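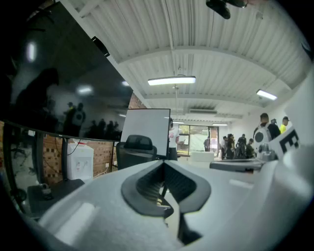 Ground floor room, Clevstead, with the screen on its stand, the water dispenser against the brick side, and the whiteboard.

Progress report, April
Rorbridge Shared Rooms, fit-out grant, stage 2

Work on the ground floor is on schedule. The large screen came from Verschueren on a floor stand, as quoted, and the black stand saved us drilling into the brick. Glare from the ceiling lights shows on the glass when the screen is off. We have asked for a price on diffusers but have not ordered any.

The white water dispenser stands against the brick wall. The supplier's service visit is included for 24 months.

The whiteboard is the freestanding type, paid for from the furniture line. Groups wanted to be able to move it, and the wall-mounted one in the first budget has been dropped.

Office chairs: 20 ordered from Kastton, black, with high backs and headrests. Seven are still to be delivered. The invoice for those will fall in the next period.

Spending is within the approved total. We ask to move the money left from wall fixings to the lighting line. No other changes are requested.

Still to do before the next report:
Remaining chairs
Decision on diffusers
Cable covers for the floor
Room booking sheet by the door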